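## Washing and Drying Your Wakmont Comforter

You're going to love how this comforter feels after its first wash! The fill opens up, the shell softens, and the whole thing gets noticeably puffier. Set aside an afternoon and read the steps through once first. 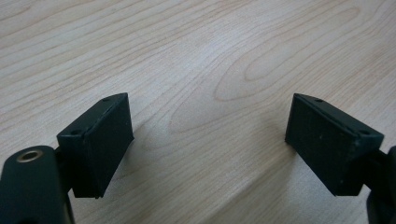
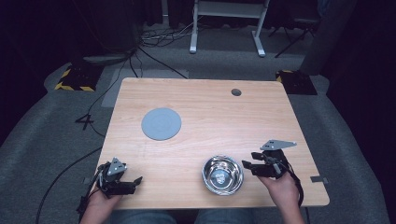
**Can I wash the comforter in a regular home washer?**

The twin fits most front loaders, but the queen and king need the big machine at a laundromat. If you have to push hard to close the door, go up a size.

### Washing

1. Check the seams and corner loops. Stitch up any small hole before the comforter gets near water.
2. Take off the cover and wash it separately.
3. Load the comforter loosely and add a small capful of mild liquid detergent. Skip the fabric softener - it coats the fill and flattens all that lovely loft.
4. Run the gentle cycle on cool, then add a second rinse.
5. Spin once more on low and lift it out with both arms. Wet fill is heavy and can strain the stitching.

**CAUTION:** Never use bleach, and never wring the comforter by hand.

### Drying

1. Set the dryer to low and toss in two clean tennis balls.
2. Stop every half hour, shake the comforter out, and break up clumps with your fingers.
3. Keep going until the middle feels as light as the edges. A king can take most of an afternoon, and it's worth every minute.
4. Hang it over a rail overnight before putting the cover back on.

**Note:** A faint barnyard smell while the down is damp is normal and fades as it dries.

**Note:** Comforters from the Cliranwood line have a wool fill. Do not machine wash them; follow the sewn-in label.

For storage between seasons, go to "Bags and Boxes" in the next section.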